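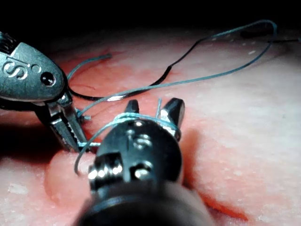
Home | Reports | Nondo Archive | Contact

Nondo Parish Records: Interim Report to the Hirano Fund
4 January 2018

Period covered: October to end of year. Prepared by Chie Tsuchiya, project lead.

1. Cataloging
Item-level records now exist for 1,479 documents in the baptism and land series. The target for the period was 1,000. The surplus comes from the land series, where most items are single sheets and take less time to describe. The marriage series has not been started. Its bindings need a condition check first, and this has been moved to the next period.

2. Scanning
Scanning is done at the Heltico building on the overhead unit. Two bound registers could not be opened flat enough for a usable image and were set aside. Test pages were rejected because text in the gutter was not legible. Kazue Katayama has requested a quote for a V-shaped cradle. Until it arrives, both registers remain in box storage and are listed in the catalog without images.

3. Storage and climate
The humidity logger in the east room stopped recording in October and was replaced. The readings lost in the gap cannot be recovered. Values since replacement are within the range set in the grant agreement.

4. Software
The move to the Hulletti catalog system is complete apart from place names. Older cards use variant spellings for the same farm or village, and the import created a separate entry for each. These are being merged by hand. Searches by place will return partial results until this is finished.

5. Budget
Spending is under plan on staff travel and over plan on archival boxes. We ask permission to move the travel balance to supplies. No change to the total is requested.

6. Next period
Condition check of the marriage series; decision on the cradle; completion of place name merging.

Comments

R. says: Will the land series be searchable by surname?

Kazue Katayama says: Yes, surnames are already indexed. Use the second search field.

Contact the project office | © Nondo Parish Records | Back to top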